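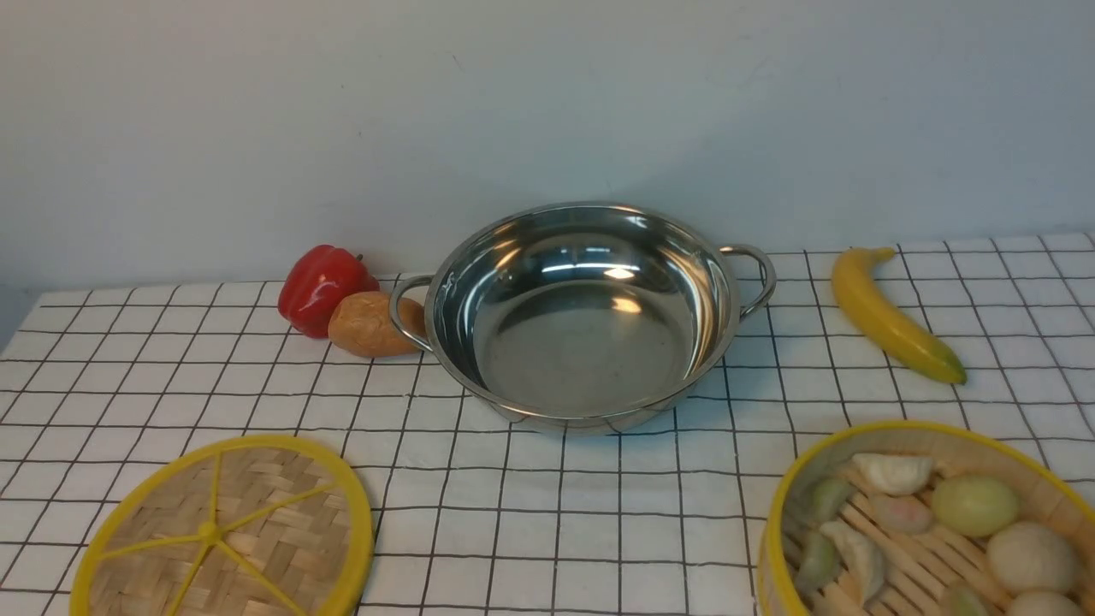

Photo: Numura College Robotics Club

Robot sets the steamer basket down off-center in the pot: is this a grasp problem or a data problem?

Posted by Clem Nepia in Student Projects and Competitions
203 views, 2 replies

I am writing on behalf of the robotics club at Numura College. Our students are preparing an entry for the household tasks section of the Trollstead student meet in July. The task has two stages. The robot must lift the open bamboo basket, with the toy dim sum in it, and place it inside the steel pot. It must then place the woven lid on the basket. The pepper, the potato and the banana are distractors and are not to be moved.

The students have recorded 55 demonstrations by teleoperation and trained one policy on all of them. The second stage is acceptable. In the first stage, the basket often comes down on the rim of the pot and stays tilted, and the dim sum pieces slide to one side.

The grasp is made on the basket wall, with one finger outside the yellow rim and the other inside it, over the slats. The students believe the fingers close at a slightly different height each time. 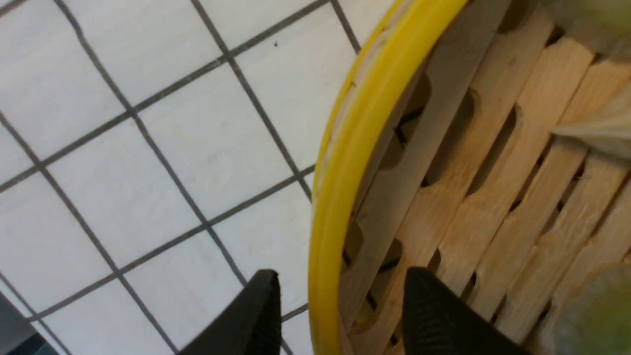

What has been tried so far

The students lowered the speed of the final descent, which made little difference. They also exchanged the fingertips for a pair with a finer texture. The tilt was reduced, but it is still present in many runs. The club would be grateful for advice on whether to record further demonstrations or to change the grasp. The arm is shared with another class, so recording time is limited.

Etorside Schools Workshop

We supervised a similar entry last season and would advise the club to examine the demonstrations before recording any more. Please sort them by the student who operated the arm. In our case one operator gripped the basket at the side nearest the pot and the other gripped it at the side nearest the table edge. The policy learned something between the two, and the basket hung at an angle.

Select one grasp point, write it down, and remove the demonstrations that do not follow it. A smaller set may well give a better result. The club should also check where each recording ends.

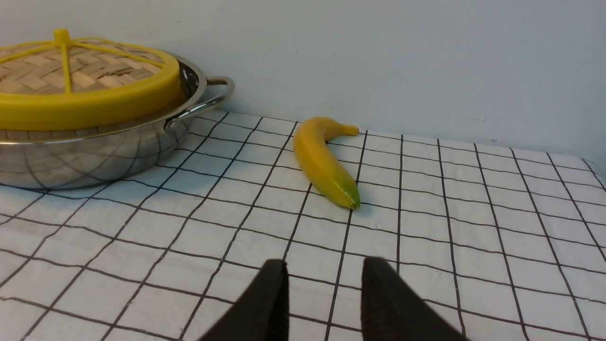 Several of ours stopped as soon as the lid was released, and the arm then had no example of moving clear. It would hover over the knob and sometimes knock the lid on the way out. We asked operators to open the fingers, withdraw to an agreed position and hold there for two seconds before stopping the recording.

With regard to the fingertips, we would keep the finer pair, but please do not change them again partway through a data set.

koyama_labs

had the same issue, it was the pot. The handles caught the basket on the way down. Turn the pot so the handles are out of the path and try again. Also score the two stages separately, otherwise you cannot tell which one is failing. We save a head camera still after stage one of every run and sort those by hand.
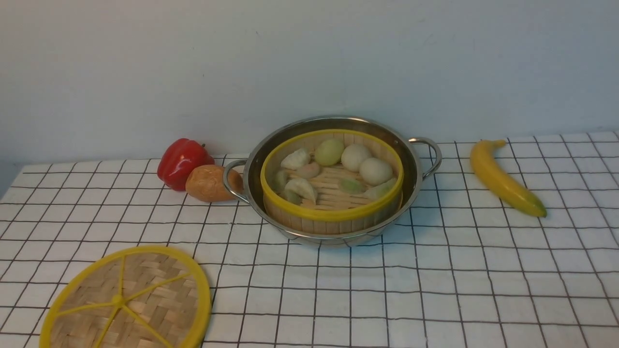
End of stage one: basket in the pot, lid still on the table.

If the basket looks level in the still, we mark it as a pass and move on to the lid. Check the meet rules too, I believe they ask for the dim sum to stay in the basket but do not say it has to stay in order.

Clem Nepia

Thank you both. The students have begun sorting the recordings by operator and have already found two different grasp points. They will settle on the one farther from the pot handles and report in this thread once the policy has been retrained.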